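Our project began with a drink recipe, or at least with the part of one that comes before anybody pours. We wanted to learn whether two robot arms sharing one table would pick more reliably if each arm waited for the other to settle. Our method, which we named Codov (after a very patient dog), adds a short pause between the arms' moves. We gave them ordinary bar things to work with: a lemon, a jigger, a cutting board and a small glass.

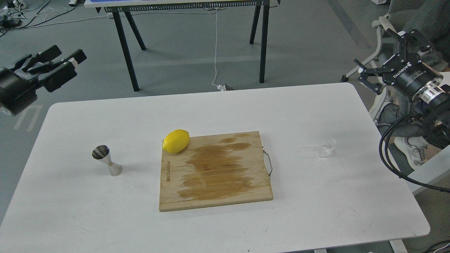 Griffiths wondered whether waiting was really the thing being tested, as a slower arm might do just as well with no pause at all. It was a fair point and it cost us most of September! We went back and added a slow condition, with both arms moving at reduced speed and never waiting, and ran 400 trials in all, split evenly over 4 conditions.

The jigger gave us the most trouble, being shiny and narrow at the waist, and we grew rather fond of it all the same. In the later sets we tried it on the board, near the lemon, so that both arms had a reason to come toward the middle.

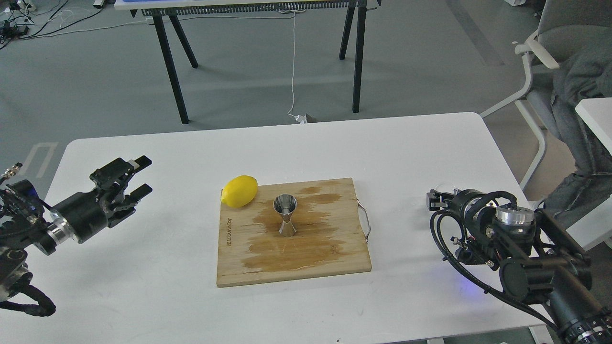 Zeeshan Jadoon
Student author, Urham project group

With the pause, the arms completed 57 trials out of their 100. The slow condition managed 51, so Griffiths was partly right, and we would want many more runs before calling that gap a real one. Next term we hope to vary the length of the pause, which we had fixed early on and never gone back to.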